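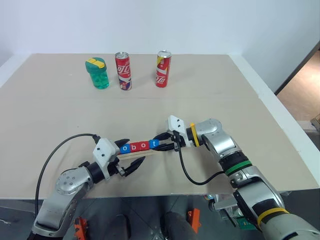 Dukholm Neighbors Help Desk: Streets, Zoning & Property Team

Can a developer rename our alley on their own listings and maps?

Asked in: Dukholm East

I'm hoping someone who knows how street naming works can help me out. I live on the block behind the old Desarik warehouse, which is being turned into apartments. The building looks like it's going to be great, and I'm happy to see the lights on in there again!

My question is over the alley. It has been Diston Alley for as long as I've lived on it, and my mail, my water bill and my deed all say Diston. The leasing website for the new building calls it "Desarik Walk," and now one of the map apps does too. Last Thursday a delivery driver called me from two streets over asking where Diston Alley was, and my neighbor's pharmacy order got sent back.

There's a green and white street sign up at the corner that still says Diston. They also hung a banner on their own fence saying Desarik Walk. So my questions are:

Can they do this without asking anybody?
Does my legal address change if enough people start using the new name?
Who do I contact to get the map fixed?

I don't want to start a fight with the new building. I'd just like my packages.

3 answers

Answer 1 (marked as most helpful)

Oh, I love this question, I went down this exact rabbit hole when our side street got a "rebrand" and I learned so much about how streets get their names.

Short version: a private owner can't change the name of a public street or alley. In our city that takes an ordinance from city council, with a public hearing before the vote, and then the streets department updates the official street list. Your deed, tax bill and voter registration follow that list. A website doesn't change it and neither does a banner. So your legal address is still Diston Alley, even if every single tenant in the new building calls it something else.

Before you do anything, though, check whether the alley is public. Some alleys in the east end were never taken over by the city and are shared by the owners on either side. The city's street map has a layer for this (look for "legally open streets" and turn it on, it's off by default). If yours is drawn with a solid line, it's public. A dashed line means private, and then the naming gets more complicated, but it still has to go through the addressing office so that 911 can find people. Your corner sign is a good hint that it's public, but I've seen city signs on private alleys too, so do look it up.

Here's the order I'd go in:

First, call the leasing office. Ours was perfectly nice and changed their page in two days. They may have gotten the name from a marketing firm and have no clue it's causing trouble. Ask them to put the real street name in the address line and use the other one as the name of the building or courtyard, which they're allowed to do.

Next, report the map. In most apps you press and hold on the street, then pick something like "wrong name" or "suggest an edit." Attach a photo of the city sign with the corner in view. Get a few neighbors to send the same correction. It took 3 of us before ours went through, and then it changed overnight!

Then email the addressing office and ask for a letter confirming the official name. It's free. I keep a copy in my desk and I've used it twice, once with an insurance company.

The banner is a separate thing. Anything on their own fence falls under the sign code, and a banner over a certain size needs a permit. You can look up the property's permits online by address and see whether there is one. If they ever put up something that looks like a street sign on a city pole, call 311, and that one tends to get handled fast.

One more thing, and this is the fun part: the city archives have the old plat books, and you can go in and see when your alley was first named. Ours turned out to be named for a brick yard. Bring a pencil, they don't allow pens. Go in the morning if you can, the reading room closes at 3.

Comment from the person who asked: This is fantastic, thank you! I checked the layer and it's a solid line. Calling the leasing office tomorrow.

Answer 2

Don't bother with the map company, they never listen. Just put a big sign on your house.

Comment: Mine listened, it took a couple of weeks. Also please check the rules on house signs if you're in the historic part.

Answer 3

Adding to the first answer, which is very good. I work with addresses in my day job, though for a different county, so check the local details.

The thing I'd worry about most is the building's own addresses. When a developer applies for new unit numbers, the application lists a street. If somebody typed Desarik Walk on that form and it slipped through, the new name can end up in delivery databases, and the map apps may be copying it from there. Ask the addressing office to look up the building's file and tell you which street is on it. Fixing it before tenants move in is so much easier than after. We had a case like this, the Begović Court project, where 5 units had to be readdressed with people already living in them, and every one of those households had to redo their licenses and bank accounts.

Also, tell your mail carrier. They know the route better than any database does. And if the pharmacy won't accept Diston Alley at checkout, try entering your full nine-digit ZIP code. That last bit often gets a package to the right block even when the street name won't match.

If it comes to a petition, our county asks for signatures from most of the owners on the block to change a name, and the same idea works in reverse: a short letter from the owners saying they want to keep it carries real weight at a hearing. The last application fee I saw for a renaming was $3,340, so your new neighbors may well decide a courtyard name suits them fine.

Good luck, and please post what the leasing office says!

Related questions
How do I find out who owns a private alley?
Street sign missing at my corner, who replaces it?
Does a new building get to choose its own house number?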